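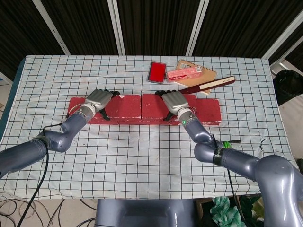
How to respond when your university proposes cutting a sports team

Trunley students have until Oct 17, 2021 to comment on the plan to drop rowing and women's water polo. The steps are much the same at any university.

1. Get the proposal itself. Ask the registry for the full paper, including the budget annex. The Trunley one is 283 pages, but the sports section starts on page 9.

2. Check what is being cut. A club can lose its coaching grant and still keep its pool or boathouse hours — read both lines.

3. Write your comment. The online form stops at 4,000 characters. Give your name, course and team, then say what the change would mean for you. Pongsak Onsri at the students' union will read drafts if you send them 5 days ahead.

4. Ask about scholarships. Awards already made normally run to the end of the year, but get this in writing.

5. Ask to speak. Requests for the February meeting go to Yaowalak Petchrat in the Limsakul Building. Speakers get five minutes each.

Keep a copy of everything you send.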